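Kleine Ringe, große Ordnung
Wer seine Schlüssel sortiert, fängt am besten mit dem Ring an

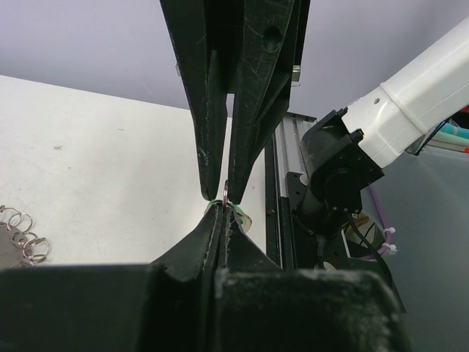

Kleiner Spaltring mit leuchtend grünem Band, links auf der Tischplatte weitere Ringe.

Bei Ruba Kassab hing lange alles an einem Bund: Haustür, Keller, Fahrrad, Briefkasten, das Büro und zwei Schlüssel, zu denen ihr kein Schloss mehr einfiel. Im August riss die Tasche, in der sie den Bund trug. Danach hat sie ihn auseinandergenommen und neu verteilt.

Heute gibt es vier kleine Bünde, jeder mit einer eigenen Farbe. Grün steht für die Wohnung, Blau für die Arbeit, Gelb für das Gartenhaus an der Mosel. Der rote Bund liegt bei der Nachbarin.

Der Spaltring ist ein einfaches Teil. Ein Draht aus Stahl wird in zwei Windungen gelegt und flach gepresst, die Enden liegen dicht an. Darius Ramanauskas verkauft solche Ringe in seinem Laden Werwood, dazu Karabiner, Anhänger und Schlüsselbretter. Die meisten Kunden greifen nach seiner Erfahrung zu groß. »Ein Ring mit 20 Millimetern reicht für drei Schlüssel. Wer mehr daran hängt, biegt ihn mit der Zeit auf«, sagt er.

Ob ein Ring noch taugt, lässt sich leicht prüfen. Die beiden Windungen müssen ohne sichtbaren Spalt aufeinanderliegen. Steht ein Ende ab, gehört der Ring in den Metallschrott. Zurückbiegen mit der Zange hält selten lange.

Zum Öffnen nimmt Ramanauskas einen Heftklammerentferner. Dessen Spitze schiebt sich zwischen die Windungen und hält sie offen, bis der Schlüssel aufgefädelt ist. Eine flache Münze geht auch. Die Fingernägel sollte man schonen.

Für die Kennzeichnung gibt es mehrere Wege. Kappen aus Kunststoff sitzen direkt auf dem Schlüsselkopf, passen aber nicht auf jede Form. Farbige Bänder sind billig und schnell gewechselt. Kleine Metallmarken halten am längsten und lassen sich mit einer Nummer prägen. Die eigene Adresse hat auf keinem Anhänger etwas verloren.

Kristaps Laur verwaltet die Schlüssel der Werkstattgemeinschaft Raudsepp, zusammen 209 Stück. Dort hängt jeder Schlüssel einzeln an einem Ring mit Marke, die Liste dazu liegt getrennt im Schrank. Für zu Hause hält er das für übertrieben. Ein Brett mit ein paar Haken neben der Tür genüge, dazu eine Dose für Ersatzringe. Ruba Kassab hat beides inzwischen montiert. Die zwei Schlüssel ohne Schloss hängen ganz rechts.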